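Break room

A break room, also called a staff lounge or recreation room, is a room in a workplace set aside for rest, meals and games. Larger ones are often divided into a sitting area, with couches and low tables, and a play area. The term covers both furnished lounges and plain rooms with a kettle and chairs.
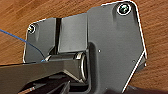
Furniture and surfaces

Tables in break rooms serve several purposes in the course of a day. Wooden tops are common. They are wiped down after meals and tend to gather crockery, keys and telephones between uses.
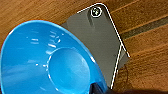 Blue plastic bowl and grey smartphone on a wooden table.

Couches are usually placed along a wall, which leaves the middle of the floor free. Osamu Higuchi's survey of offices in Grindale recommended a clear strip of 900 mm on every side of a games table. Dark paint is often chosen for the walls to hide scuffs.

Games

Air hockey, table football and table tennis are the games most often provided. An air hockey table takes up a fixed part of the room, and when not in play it is commonly used as an extra shelf for loose items.

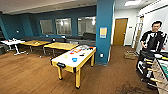
How is an air hockey table cleaned?
The surface is cleared, vacuumed to free the air holes and wiped with a barely damp cloth.

Upkeep

Shared rooms are generally tidied at the end of the working day. At Zurnedeo, a firm with 200 staff, the evening tidy begins at 5.30 and small items are sorted into boxes by kind. 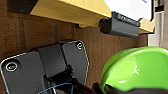 Boxes left unclaimed for 30 days are emptied, and the contents are given away or thrown out. Marietjie Mnguni describes a similar arrangement at Mellell, where crockery is dealt with separately.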